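Sunday, late evening

I came back to the lab after dinner, although I promised myself a free day. The Levbridge building is quiet on Sundays and the heating is off, so I worked in my coat.

The new training run finished at 7 and I wanted to see the numbers before the group meeting. The question is still the same one from January: does the policy need many demonstrations, or does it need more different starting positions? The first set has 3000 demonstrations, all with the tray in almost the same place. The second set has only 900, but we turned and moved the tray before each one. I was sure the big set would win. It did not. On the trays at new angles the small set was clearly better, and the big set often closed the fingers on air, beside the wall of the tray.

I am happy, but I do not trust it yet. The two sets were recorded in different weeks, and the light over the table was changed between them. To be fair I must cut the big set down to 900 and train again with the same settings. Canau is free for this tonight, and Iwasaki has a queue until morning, so I started the job on Canau and wrote the settings in the Tratamow log – this time with the random seed, which I forgot last time.

While the job was loading I looked through the wrist camera pictures from the small set. I like this view more than the one from the side. From the side I always think the grasp is easy. From the wrist you understand how little the policy knows: a tray, a table, two fingers.

One thing I must check is whether the finger position at the near wall is labeled the same way in both sets. If not, I have compared two different tasks, and I will have to say this at the meeting.

The job is now at step 2000 and the loss goes down slowly. I go home.
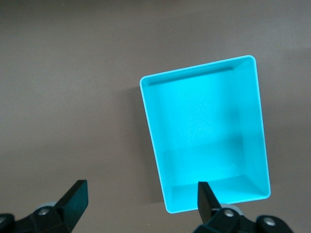
Cyan tray at an angle, right finger over the near wall, left finger still away from it.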